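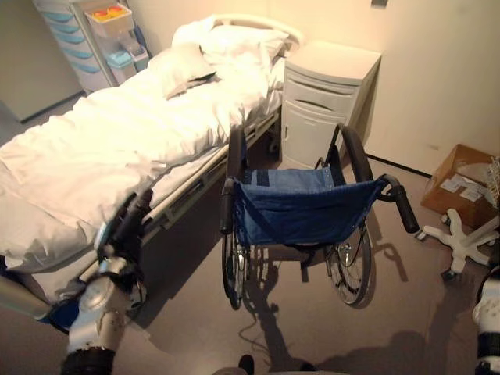
According to Keltia, the duvet should be taken off the bed altogether before anyone is helped into the wheelchair, and folding it towards the foot is not sufficient. Is this the accepted practice?

Our training room at Bravdale has one bed with side rails, a bedside cabinet and a folding wheelchair. Learners are taught to park the chair beside the bed and turn the duvet down. The duvet often slips over the near side and hides the rail. I should be grateful for guidance before the January intake.

Posted by Bravdale Training Room
27 January 2019

Veveck
Removal is not required in every case. The duvet should be folded to the far side or the foot so that the rail, its release and the wheels of the chair can all be seen by the person assisting. Where the duvet is too large to stay folded, it should be placed on a clean surface away from the floor. Both brakes should be applied and the footplates moved aside before the transfer begins. Cables should be kept clear of the route – this is frequently overlooked in small rooms. The individual's own moving and handling plan takes precedence over general advice.

Vahidi
We always take it off. Quicker.

Keltia
My earlier remark concerned double duvets used on single beds. With a duvet of the correct width, I would accept folding to the foot. Please also check that boxes and deliveries are not left where the chair has to turn.

5 readers found this page helpful.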